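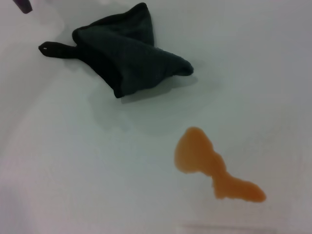 Vasanthi Salian reckons no machine will be wiping up after her in her own kitchen before she retires, and she wrote as much under my last entry. A mop on wheels is one thing, she says, but a spill wants somebody who can tell juice from varnish and who knows when to stop rubbing. I've been chewing on that all day and I still think she's too gloomy!

Wiping is such a lovely problem. You have a dark cloth in a heap and an orange puddle a little way off, and a person doesn't even think. You grab, fold, press, drag, turn it over, drag again. But a bunched-up cloth has no proper front or back, and it never lies the same way twice. Where do you pick it up? By the peak at the top? By that little tab sticking out at the side? (I'd go for the peak. Gleice would go for the tab, and we argued about it right through tea.)

And then the spill itself, with edges that wander all over the place. Push at it from the wrong side and you've simply got a longer spill. I tried it at home this evening with squash and a tea towel, eyes half shut, using only finger and thumb, and it took me 9 goes to get the worktop decent. Nine! With a brain and everything.

Gleice Toledo has been reading up on it and says the thing to watch is how often it works on a bad day. She'd want 80 clean wipes out of 100 before she let one near the counter at the Grumodthorpe café, and even then only after closing. I'd let it in at half that, just for the pleasure of standing there with a mug and watching it think.

So, Vasanthi, my answer is: not yet for the whole kitchen, but one puddle on a flat white top, with a cloth to hand? I believe we're close. Wringing out is another matter, and so is knowing the cloth is past it and belongs in the wash. I haven't the faintest idea how you'd teach that. My brother never learned.

Must buy more squash. Also ring Gleice about July.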